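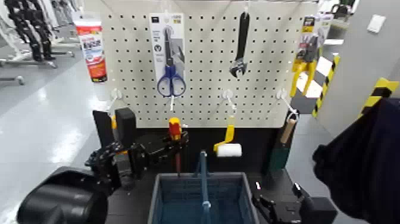 Nemusell 11 compact bass amplifier

The Nemusell 11 is a small combo amplifier for electric and upright bass, made by Chacko. It has a single 12 inch speaker and is light enough to carry in one hand. We sell it mainly to players who do jazz trios, pit work and small function bands, where a full stack is too much and a practice amp runs out of volume before the second set.

Sound

The Nemusell has a plain, even tone with the controls set flat. Low notes stay clear on a five-string, and there is enough middle for walking lines to be heard next to a piano. It doesn't have a built-in overdrive. If you want grit you will need a pedal in front of it, and it takes pedals well.

Upright players should use channel two, which has a higher input impedance to suit a piezo pickup. The phase switch and the notch filter work on this channel only. Turn the notch slowly while playing the note that feeds back - usually an open A or the G above it - until it settles.

Controls and connections

Channel one: gain, bass, low mid, high mid, treble
Channel two: gain, bass, middle, treble, notch, phase
Master volume and headphone volume
Balanced line out, switchable before or after the tone controls
Effects loop
Aux in, mini jack
Extension speaker socket

The headphone socket mutes the speaker. The line out stays live, so you can tune or warm up silently while still sending a signal to the desk. Mute the channel at the desk if you don't want that.

From a customer

"I used it for a week of quintet dates at Flustcombe in June, upright on the first half and fretless on the second. I left both plugged in and only touched the master. The sound engineer took the line out and asked for nothing else. I would like a longer mains lead." - Yeison Betancur, bassist

What's in the box

Amplifier, mains lead, slip cover and printed manual. The footswitch for changing channels is sold separately, as is the padded Zosness carry bag. The bag has a side pocket that holds two leads and a small tuner.

Ordering

Stock code 3650. The extension cabinet is stock code 3000 and uses the same speaker. Please order the cabinet and amplifier together if you want matching grille cloth, as the shade varies a little between batches.

You can try the amplifier in the shop with your own bass. Upright players should ring first so we can keep the back room free.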